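Does Leltow Need Another Parking Garage?
February 2013

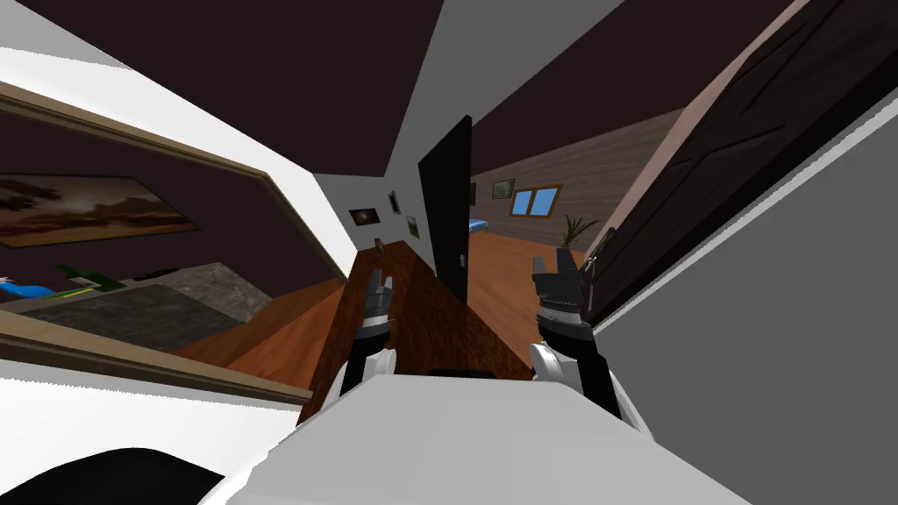

What the planner says

The Fontana garage would add 1254 spaces downtown. The city planner who backs it, interviewed over coffee, calls that "the minimum."

Asked how full the old Cirkovport lot gets, she said she had no recent count. "People tell us it's full." Which people? "Merchants, mostly."

I parked there on 8 mornings in December and never drove past the second row.

She expects fees to cover the debt in five years. "We're confident," she said, and promised to send the figures. They haven't come.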